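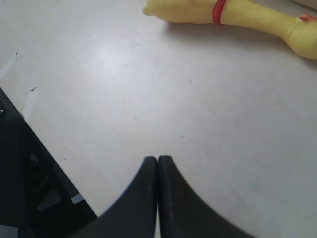
Flidau Soft-Tip Finger Set (pack of 2)

Okay, a heads-up before you add these to your cart! The first batch had a fault, and I'd rather you heard it from me. On 3 of the sets I tested, the fingers closed, touched tips and reported a good grip with nothing between them, so the arm drove off happily while the toy stayed on the floor. The trouble was the force threshold in the Dizon driver (it shipped set far too low). Update to version 4 and run the empty-close check before you pick up anything, and please keep your hands clear while it runs. If yours still reports a false grip, stop using it and write to me, Trinidad Estrella, at the Kaletgate shop. I'll swap it free, postage included.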